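Sofá modular Kevora, de Rolberg

Tapizado en piel beige, con asientos y respaldos capitoné, reposacabezas ajustables y brazo ancho acolchado. También disponible en tela. Pata de 19 cm. Garantía de 2 años. Entrega en dos bultos.

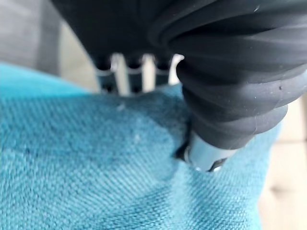
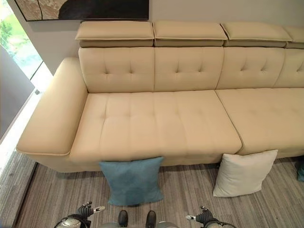

Un cliente de Gallum comenta que el asiento es firme las primeras semanas y luego cede un poco, y que conviene medir antes el portal, porque el módulo largo no entró en su ascensor.

Ref. 138. Limpiar con paño seco.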